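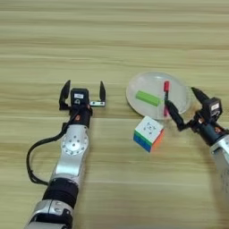
Skonville, July

Section 6: First feed and first rise

Welcome to the fun part! Your Sirko sourdough crock is rinsed and the starter packet is waiting, so let's wake it up. Set everything on a table or counter away from the oven and out of direct sun. A wooden top is great (cold stone pulls the warmth right out of the crock, and young starters sulk when they're chilly).

You will need the Sirko crock with its loose lid, one packet of dried Rusance starter, whole rye flour, plain unbleached flour, and water that feels barely warm on your wrist.

1. Tip the whole packet into the crock. Crumble any big flakes with your fingers.

2. Add 2 tablespoons of water and stir until the flakes go soft. Give it ten minutes. It will look like thin glue, and it should.

3. Stir in 2 tablespoons of rye flour. Scrape down the sides and level off the top.

4. Slide the rubber band down to the level of the mix. You'll be so glad of this tomorrow.

5. Rest the lid on top. Do not press it down.

CAUTION: Never clamp the lid during a rise. Gas builds up fast in a lively starter, and a sealed crock can crack.

6. Leave it overnight. Next morning, spoon out half, then feed what's left with equal spoonfuls of rye, plain flour and water.

Repeat step 6 every morning. If you begin on a Thursday you'll likely be looking at real bubbles by the weekend — a lovely moment, even after years of doing this.

NOTE: Days two and three can be noisy and then dead quiet. Keep feeding. The early rush comes from bacteria that die back once the mix turns sour, and the yeast takes over after that.

Using the warming mat

The Justow mat plugs in at the back and has one dial. Start on low. Fold a dish towel between mat and crock for the first night, and take the towel away only if the mix hasn't moved by breakfast. Keep the cord clear of water. The mat can stay on for up to 99 hours before it shuts itself off; turn the dial to zero and back to restart it. 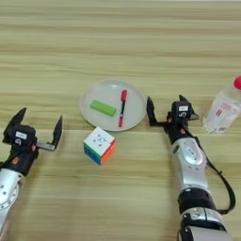 Mirjana Vukadinović writes that her starter did nothing at all on the mat until she switched from tap water to water left standing overnight, and then it doubled before lunch. Well worth trying if your town's water smells of chlorine!

When is it ready?

Drop a teaspoon of starter into a glass of water at its highest point, a few hours after feeding. If it floats, bake. If it sinks, feed it for another day and try again. Rye-heavy starters sometimes sink and still raise a fine loaf, so trust the rubber band too: doubled in size two days running is good enough for bread.

Replacement lids are part 793. Crocks with the older straight rim take the same lid, but the gasket has to come off first (see Section 2).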